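Sirnico Tabletop Cleaning Recordings: Data Card and Equipment Planning Notes

Version 2
Last revised 10 January 2019
Maintained by the Siregar Laboratory, Grendton

Purpose of this document

This card accompanies the Sirnico recordings, a set of two-arm tabletop cleaning sessions collected at the Grendton site. It is written for two groups of readers: those who intend to use the recordings, and those who must prepare a purchase request for a station of the same type. The second group has grown since the first version was issued, and most of the additions in version 2 are for its benefit.

Prices are not given. Quotations expire quickly and differ by region, and the laboratory has found that figures copied from an old card tend to reappear in new budgets. Each site is expected to obtain its own quotations before submitting a request.

Contents of the release

recordings/ -- session files, one folder per session
labels/ -- task name, start and end marks, operator remarks
planning/ -- blank purchase worksheet and spares worksheet
CHANGES -- differences between versions
LICENSE -- terms of use

The sessions cover small cleaning jobs carried out on a table with ordinary household tools. All were driven by a trained operator. Sessions stopped early are kept in the release and are marked "incomplete" in the labels folder. Users who require only complete sessions should filter on that field before training.

Planning assumptions

The worksheets assume a service life of 36 months for a station, counted from the day it passes acceptance. Sites that write off equipment over a different period should change the value in the first row of the purchase worksheet. The remaining rows follow from it.

One station is budgeted as 2 arms, each with its own gripper, together with a table, a control computer, and the cabling between them. The arms should be ordered as a matched pair. The laboratory once accepted delivery of a single arm while the second was on back order, and the warranty periods have been out of step ever since. Purchasing offices are asked to state in the order that partial delivery will not be accepted.

Allow 10 weeks from order to delivery for the arms. Orders placed in December should be planned with more time, as both the supplier and most receiving departments close for part of the month. The table and household tools can be bought locally and should not be placed on the same order as the arms.

Budget lines

1. Arms and grippers. This is the largest line and normally requires the signature of the department head. Quotations should show the grippers as separate items so that a replacement can be ordered later without a new quotation.

2. Cabling. Version 1 of this card treated cables as part of the arms. They are now a separate line. Cables on a working station bend constantly and should be treated as consumable. Request the price of a full replacement set along with the original order.

3. Table and floor space. The table must be rigid and must leave clear room for the arms to move. Facilities staff should confirm the power supply and the floor plan before the order is released.

4. Control computer. Existing machines may be used if they meet the requirements listed in the purchase worksheet. Where a new machine is bought, charge it to the computing budget.

5. Household tools and consumables. Brushes, dustpans, sponges, bins, and food items are inexpensive, but they are bought often. A small standing allowance is simpler to administer than repeated single requests.

6. Operator time. This line is frequently left out. Training, setup, and cleaning of the table between sessions all take paid hours, and over the life of a station they can exceed the cost of the tools many times over.

Tool selection

Tools should be bought in duplicate and from the same batch where possible. A change in handle shape partway through a collection makes sessions difficult to compare. Long handles are preferred for sweeping tasks, as they give the gripper a usable area to close on. Any substitution must be entered in the operator remarks.
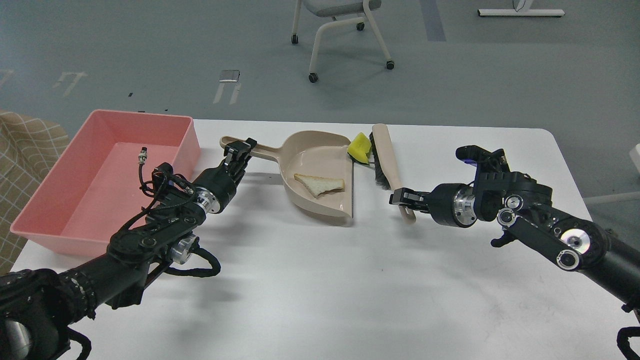

Figure 1. Sweeping task: dustpan held by the left arm, hand brush by the right, with a piece of bread in the pan.

Food items are charged to consumables and are not stored at the station overnight. Sites with rules against food in laboratories should seek written permission before ordering, or restrict collection to the tasks marked "dry goods" in the labels folder.

Service and spares

The service agreement at Grendton is held with Drasonon and is renewed yearly. It covers inspection of the arms and repair of joint faults. Grippers and cables are excluded, and a spares allowance should be entered for both. Sites negotiating their own agreement are advised to ask for the following in writing:

-- response time after a fault is reported
-- who pays for shipping in each direction
-- whether a loan unit is supplied during repair
-- the date on which coverage begins (delivery or acceptance)

The last point matters when a station waits in storage for a room to be made ready.

Known limits

The recordings come from one site and a narrow range of tools. They should not be used to estimate how a station will perform in a home or a commercial setting. The worksheets reflect the purchasing rules in force at Grendton, and other institutions will need to adapt the approval steps.

Corrections to this card should be sent to the laboratory office with the version number in the subject line. Changes to the worksheets are issued only with a new version of the release.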